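Household Skills, Unit 4: Plastic bags, from the shop to the bin
Wasbridge Adult Learning, course handout
September 21, 2026

Please read these notes before the practical hour. We will have 57 minutes at the tables, so I prefer that you know the steps already when you come in.

1. Why we give a whole unit to bags

In March I asked the evening group to save every plastic bag that came into their homes, and to bring them to class at the end of the month. We received 93. Most of them were clean and strong, and could be used again for many weeks. The difficulty was that they came to us as one big ball, and to take out a single bag we had to pull out five. A bag that you cannot find or open quickly will not be used again.

2. Sorting

Put the bags on the table and make three piles.

Thick bags with handles: keep for shopping.
Thin bags without holes: keep for small bins, shoes, wet clothes.
Torn or sticky bags: do not keep. In Wasbridge and Lusden you bring these to the collection point for soft plastic. In Livport the rules are different, so students from there should ask at the town office.

Do not sort by color. Color tells you nothing about the strength.

3. Finding the hem and the corner

The hem is the folded edge at the opening of the bag. It is often a little stiffer than the rest, and on some bags it has a different color, which helps very much. When the bag is crumpled, look for the hem first and follow it with your fingers until you reach a corner. Hold this corner and lift. The rest of the bag will hang down and you can see its real shape.

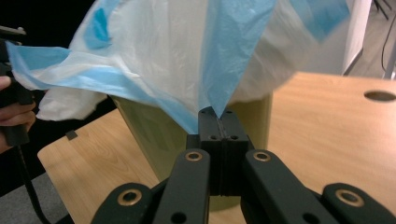 Fig. 1. White bag with blue trim, held at one corner.

Many students take the bag in the middle, with the full hand. Then the folds stay closed and the air stays inside. Take only a small piece, between two fingertips. If the plastic slips, dry your hands and try again. Please do not lick your fingers, also not at home.

4. Flattening and folding

a) Lay the bag on the table with the opening away from you.
b) Press from the bottom to the opening with the side of your hand, so that the air goes out.
c) Fold lengthwise in half, and then in half again. The strip should be as wide as three fingers.
d) Fold the strip from the bottom up, in equal parts.
e) Tuck the end with the handles into the last fold. For a bag without handles, use a small rubber band.

Step b is the one that people do too fast. When air remains in the bag, the folded packet opens again in the drawer.

5. The work place

You need a flat table and one container for the folded bags. A cylindrical one is good, because the packets can stand upright in it, and you see all of them from the top. Place it on the table before you begin, on the side of your weaker hand, and leave the space in front of you free.

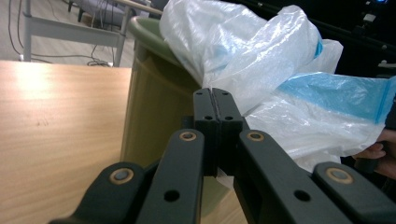
Work with one bag at a time and finish it before you touch the next. The bags that are waiting should be on the other side, so your hands always travel in the same direction. At the Tagle center the tables are narrow, and there two students should share one table only if they sit opposite each other.

6. For next time

Fold all the bags in one drawer or cupboard at home. Write down how many you kept and how many you brought to the collection point. Bring your notes and two bags that gave you trouble. Unit 5 is about jars and lids.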